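这页是我自己写的，回答大家常来问我的那些关于家里收纳和"断舍离"的问题。我不是什么整理师，没考过证，就是一个住在小两居里、东西一度多到关不上柜门的人。博客写了几年，信箱里来来回回总是那么些问题，干脆放在一起，省得我每次都重新打一遍字（也省得你等我回信，我回信真的很慢）。

最后更新：2024年10月13日

## 先说几个最常问的

### 你到底扔了多少东西？

我只在第一次大整理的时候数过，一共362件，记在一个旧本子上。数到后来烦得要命，一支没水的圆珠笔要不要单独算一件，我能站在那儿想半天。后来就再也没数过了。如果你喜欢记账，数一数挺有成就感的；如果你一数就头大，那就别数，装满一个袋子算一个袋子。

另外，"扔"这个字不太准。大部分是送人、卖掉、捐掉的，真正进垃圾桶的主要是过期的药膏、发黏的塑料袋和我大学时代的耳机线。

### 我该从哪里开始？

从浴室的柜子开始！我每次都这么说，每次都有人回信说"可是我最乱的是衣柜"。我知道，我最乱的也是衣柜。可是衣柜里有你瘦的时候的裤子，有妈妈织的毛衣，有只穿过一次的伴娘裙，一件一件全是故事，刚上手的人一头扎进去，两个小时之后多半是坐在衣服堆里看手机。浴室柜子里只有过期的防晒霜，你跟它没有感情的。

浴室做完做厨房抽屉，再做书桌，然后才是衣服。照片和信放到最后，放到明年也行。

### 一次要花多长时间？

我自己一次最多两个小时，过了这个点就开始乱做决定，要么什么都想留，要么什么都想扔。有一回硬撑到半夜，把还在保修期里的电水壶底座给扔了，留下一个没有底座的水壶，在厨房里站了好几个月。

所以我现在定闹钟，闹钟响了就停，哪怕抽屉还摊在地上。第二天看见地上的抽屉，自然就会接着做。

### 家里人不配合怎么办？

这个问题我收到的最多，也最不敢乱讲。我能说的只有我家的情况：我先生有一整箱电线，我不碰。他的箱子放在他那边的柜子底下，盖子盖得上就算合格。我有一次趁他出差"帮忙"理了理，他回来找一根打印机的线找了一晚上，我在旁边一句话不敢说，那根线是我扔的。

从那以后我只理自己的东西和公共的东西，公共的东西理之前先问一声。很慢，但是没再吵过架。有意思的是，大概过了大半年，他自己把电线箱子翻出来减掉了一半，还特地叫我去看。

### 小孩的东西呢？

我家没有小孩，所以这一条是抄我妹妹的。她的办法是玩具轮着来：一部分放外面，一部分收进储藏间，到十二月换一批，孩子过年的时候就像收到了新玩具。画画和手工作品她会让孩子自己挑，挑出来的夹进一个大文件夹，文件夹满了就再挑一次。她说孩子下手比她狠多了。

## 关于花钱

### 买收纳用品要准备多少预算？

一开始：零。我是认真的。

我刚开始那会儿，还没动手整理，先在网上下单了2,000块钱的收纳盒。透明的、带轮子的、抽屉式的、可以叠起来的，到货那天客厅都走不过去。结果呢，一大半尺寸不对，有一组抽屉盒比我的柜子深了一截，门关不上，最后那组盒子自己变成了要被整理掉的东西。

先理，理完了看看剩什么，再拿卷尺量，量完了再买。这个顺序我用那笔学费换来的，你直接拿走就好。

### 那理完以后呢？

理完以后我前前后后又花了将近1,000块，主要是衣柜里的挂杆和厨房的抽屉分隔板。挂杆是我觉得最值的一样，原来衣服叠成一摞，抽中间一件上面就全塌，现在全部挂着，早上出门快了很多。

### 牌子有推荐吗？

总有人问，那我就说说我家在用的。抽屉分隔板是 Filtberg 的，可以自己裁，裁的时候记得用旧报纸垫着，碎渣特别多。挂杆是 Restari 的，装起来要两个人，说明书写得很差，我跟我先生装反了一次。Tesent 的真空袋我用过一季，冬天的被子压得很扁，可是拿出来以后要晒很久才蓬回来，羽绒的我就不再压了。

没有人给我钱，都是自己买的。你家附近杂货店卖的很可能一样好用，尺寸对最要紧。

### 二手的能买吗？

能啊，我现在基本只买二手。我常去的是 Godoy 旧货铺，老板 Bienvenido Villanueva 人特别好，你跟他说要一个多宽多高的架子，他会记在墙上的小纸条上，到货了打电话给你。我玄关那个鞋架就是这么等来的，等了快一个季度，可是放进去严丝合缝，我高兴得拍了照片发给所有人。

买二手木头家具记得把抽屉整个抽出来看背面，闻一闻有没有霉味。布面的东西我不买二手，这个是我个人的毛病，你不用学。

## 关于舍不得

### 别人送的礼物可以处理掉吗？

可以。我以前也觉得对不起人家，后来有一次反过来想：我送朋友的那条围巾，我希望她为了我一直留着，每年换季搬出来看一眼，叹口气再塞回去吗？当然不希望啊！她要是不喜欢，送给楼下邻居我都高兴。

如果实在过意不去，拍张照片留着。我手机里有一个相册专门放这些，说老实话建好以后没怎么打开过，可是有它在，我就放得下手。

### "万一以后要用"怎么破？

我给自己定的规矩是：如果再买一个很便宜，出门走几步就能买到，那就不留。多余的快递盒、餐厅送的酱料包、第三把开瓶器，都属于这一类。贵的、难买的、尺寸特殊的，比如备用的柜门铰链，我会留着，贴上标签写清楚是哪个柜子的。

到现在为止我后悔过的东西有两样：前面说的水壶底座，还有一件灰色的雨衣。雨衣我到现在还在想。

### 书怎么办？

书我投降了。书架满了就理一次，没满就不管。看过一遍不会再看的，送到社区图书角，菜谱只留做过的，字典留着压东西。有读者写信批评我对书太心软，我接受批评，不打算改。

### 长辈留下来的东西呢？

慢慢来，没有人催你。外婆的东西我放了好几年才打开，最后留下一个针线盒和一条围裙，剩下的跟舅舅阿姨们分了。围裙我现在还穿，针线盒里的线已经脆了，一拉就断，可是我没换。

## 关于日常怎么维持

### 理完了又乱，是我有问题吗？

没有问题，大家都会乱，我家现在餐桌上就堆着东西。家里有人住就会乱，关键是乱了以后要花多久能收回去。我以前要一整个周末，现在烧一壶水的工夫就差不多了，每样东西都有地方去，手比脑子快。

### 桌面上的小零碎怎么收？

用浅的、没有盖子的篮子。我试过带盖的盒子，漂亮是漂亮，可是多了一个开盖的动作，我就会把东西放在盖子上面，然后盖子上面就长出了一座山。浅篮子一眼看得到底，胶带在不在、剪刀在不在，不用翻。

深一点的篮子我拿来当"待定区"，不知道放哪儿的先丢进去，睡前清掉。清空了就空着放在那里，空着也是一种收纳，别急着找东西填满它！
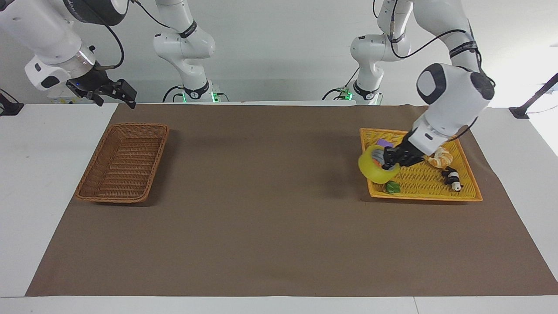
### 藤编的篮子会不会很难打理？

比塑料的麻烦一点点。灰会卡在编织的缝里，我用旧牙刷或者小油漆刷扫，扫完拿半干的布抹一遍，放在通风的地方晾透，不要暴晒，晒多了会发脆。放毛衣的话里面垫一块布，不然会勾丝，我勾坏过一件才长的记性。

浴室里我就不放藤的了，梅雨天长过霉斑，擦也擦不干净。

### 标签一定要贴吗？

一个人住可以不贴。两个人以上，贴！我不贴标签的时候，一天要回答好几次"电池在哪里"。贴了以后还是会被问，不过我可以只用手指一下。

我用纸胶带加黑色签字笔，字写大一点。标签机我借朋友的玩过，很好玩，玩着玩着把人家的酱油瓶都贴了，所以我没敢自己买。

### 进一出一真的做得到吗？

衣服和杯子做得到，别的看心情。杯子我特别严格，柜子就那么大一格，买新的之前先想好哪一个要走，常常想着想着就不买了。衣服是用衣架来管，衣架的数量固定，没有空衣架就说明该请一件出去了。

护肤品我是失败的，这个月又多了一瓶，别问。

## 关于这个博客

### 可以来你家参观或者请你帮忙整理吗？

谢谢你，可是不行，我很怕生，而且我先生会把电线箱子藏起来。写信描述一下你家的情况我倒是很愿意看，附上柜子的尺寸更好，我对尺寸有一种莫名的热情。

### 多久更新一次？

没有固定时间。理了新的角落就写，没理就不写。冬天写得多，夏天太热了我只想躺着。

### 问题不在这页上怎么办？

直接在留言板写，或者发邮件。信我都会看，回得慢是真的慢，最长的一次拖了一整个季节，对方收到的时候已经搬家了，柜子都换了。厨房吊柜和洗衣机上方那块空间的问题最近来得特别多，我正在攒，攒够了会另外开一页来写，洗衣机那块我自己也还没弄明白，等我把那个歪掉的架子拆下来重装一次再说。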